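Section 3. Setting Up a Match in the Lunel Scoring System

Complete this section before the toss. The scorer must be signed in, and both team lists must be final.

1. From the main screen, select New Match, then the competition and the ground. For league fixtures played at Drarnport or Rotdale, the ground details are filled in automatically.

2. Enter the match format. For multi-day matches, enter the number of days and the minimum overs per day.

3. Select the playing eleven for each side. Mark the captain and the wicketkeeper. A substitute fielder is entered on the Reserves tab and cannot be given a batting position.

Note: A player who has moved between clubs during the season may appear twice. Select the entry that shows the current registration number.

4. Enter the result of the toss and the decision of the winning captain. The system then opens the first innings.

5. Enter the opening batters and the bowler, and confirm the end from which play will start.

Caution: Do not close the innings screen during an interval. Use Pause – the clock stops and all deliveries are kept. Closing the screen ends the innings, and only a league administrator can reopen it.

6. At the close of each innings, compare the total with the paper scorebook. Both scorers must agree before Confirm is selected.

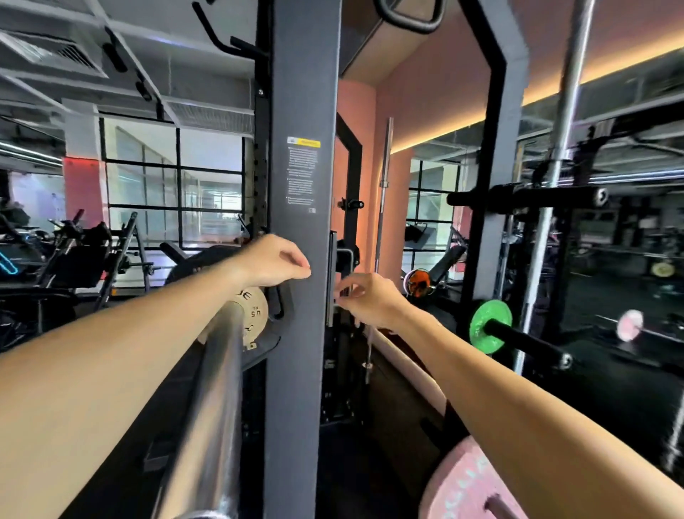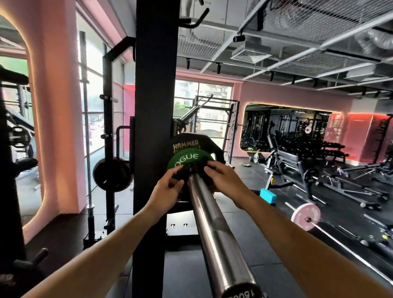 Loading plates on the bar.

7. Select Send to League. A match file may hold up to 2,896 deliveries. Longer files must be sent in two parts, with the second part marked Continued.

Note: If the connection is lost, the file remains on the device and is sent when service returns. Do not enter the match again on a second device.

For corrections after sending, see Section 4. This section was last revised on Oct 23, 2024.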